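Tridham Sock Hanger, white

Socks go into the wash as couples and come out as a grievance. The Tridham gives each one its own small clip along a straight lower bar, so the pair you hung together is the pair you take down.

The top edge is scalloped like a cloud, a touch of whimsy for an object whose whole career is socks. It's white plastic and hangs from a single metal hook.

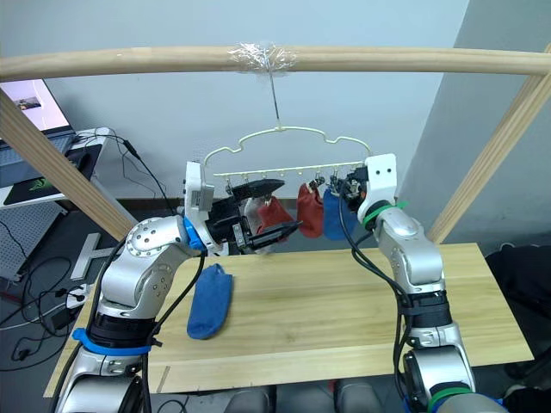 The clips open with a pinch and hold thick winter socks as well as the thin ones you wear to weddings. Clip at the cuff — the toe works too, but you'll get a dent. Hang it from a rail, a shower rod or any pole that will have it.

Not meant for wet jeans. Bhavana Sastry in our returns department has seen the results.

Sold singly or in packs of 3. Ships in 2 days.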